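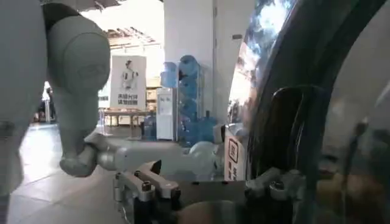 Grullberg, June

Memerano Gloss Cloth and Polish Kit (stock no. 607)

I've been selling this one over the counter for ages and people kept asking me to put it on the site, so okay, fine, it's on the site! It's a cloth and a bottle for the big dark shiny things in your house. Oven glass, washer doors, black mixing bowls, the piano if you've got one. Anything with a curve and a gloss to it, where the whole room shows up in the surface, bluish-white light up top and warm brown and orange down low, and every fingerprint sits right in the middle of it.

Dark gloss is a pain, and I say that as someone who chose a black kettle, a black oven and a black benchtop all in the one year. On a white door you can get away with a quick wipe and a bit of paper towel. On black you'll see every swipe you made the minute the light comes in from the side. The rims are the worst bit for me. Where a thick curved edge steps down into the next one there's always a line of old spray sitting in the groove, and a flat cloth just skates straight over it.

So the Memerano cloth has a bound edge that's a bit stiffer than the middle. Fold it over your finger, run the edge around the groove, then open it out and go over the face with the soft side. I work from the top down. Ka-ming Fung, who does our orders, goes around in circles and gets on perfectly well, so suit yourself.

What you get
One grey cloth with the stiff edge
One 100 mL bottle of polish (smells faintly of orange, not too strong)
A drawstring bag, handy if you keep your cleaning gear in the laundry cupboard and it all ends up in a heap

How I use it
Let the thing cool down first if it's an oven. Get the crumbs and grit off with a damp sponge. Put a little polish on the cloth, never straight on the glass, or it runs down into the seal and you'll be chasing it with a cotton bud. Leave it 5 minutes, then buff with a dry part of the cloth. If it's still streaky you've used too much, which I did for the first month.

Please don't use it on
Matte finishes. It will leave shiny patches and they're very hard to colour-match back. Usman Gondal at our Pornside shop did his matte range hood and now he has a range hood with a cloud on it. Non-stick coatings are out too, and so is the inside of anything you eat from.

Washing the cloth
Warm water, a bit of dish soap, hang it up. No fabric softener! It clogs the fibres and then all you're doing is moving grease about.

Refills come in the same bottle and are listed under stock no. 2910. Spare cloths are sold singly. Both shops carry the kit, Grullberg usually has more out the back, so give us a ring if the shelf's bare.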